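Protokoll der Redaktionssitzung, Februar 2025
Lesekreis und Übersetzungsgruppe Webroman Koltlow

Leitung und Protokoll: Rekha Rastogi
Beginn mit Verspätung, Beschlussfähigkeit festgestellt.

TOP 1 Protokoll der letzten Sitzung
Ohne Änderungen angenommen.

TOP 2 Stand der Übersetzung „Die Füchsin von Tulora“
Kapitel 239 ist übersetzt und einmal gegengelesen. Offen ist weiterhin die Anrede zwischen der Füchsin und dem Fährmann. Im Original wechselt sie mitten im Gespräch. Beschluss: Die beiden siezen sich bis zur Szene am Wehr, danach Du. Die früheren Kapitel werden entsprechend angepasst.
Der Name des Flussgeistes bleibt Sillutell. Die eingedeutschte Form wird aus dem Glossar gestrichen.

TOP 3 Leserkommentare
Mehrere Leser bemängeln, dass die Nebenhandlung um das Haus Khurana zu lange ruht. Das liegt an der Vorlage. Es wird nicht gekürzt. Vor dem nächsten Kapitel erscheint eine kurze Zusammenfassung, Länge höchstens 400 Wörter.
Kommentare mit Hinweisen auf spätere Kapitel werden künftig verdeckt.

TOP 4 Veröffentlichungsrhythmus
Der Vorschlag, zwei Kapitel pro Woche zu bringen, wurde mit 5 Gegenstimmen abgelehnt. Es bleibt bei einem. Im August ist Pause. 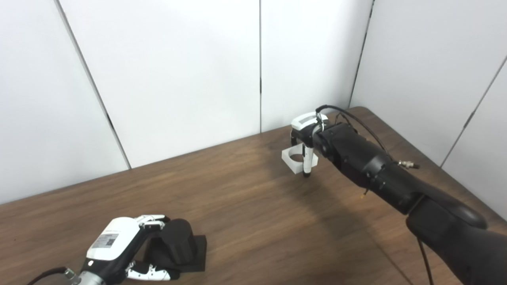 TOP 5 Sammelband
Der erste Band soll 26 Kapitel umfassen. Rekha fragt wegen der Rechte beim Verlag nach. Bis zur Antwort wird kein Titelbild in Auftrag gegeben.

TOP 6 Verschiedenes
Das Glossar liegt jetzt im gemeinsamen Ordner. Änderungen bitte nur mit Kürzel eintragen.
Der nächste Termin wird per Mail abgestimmt.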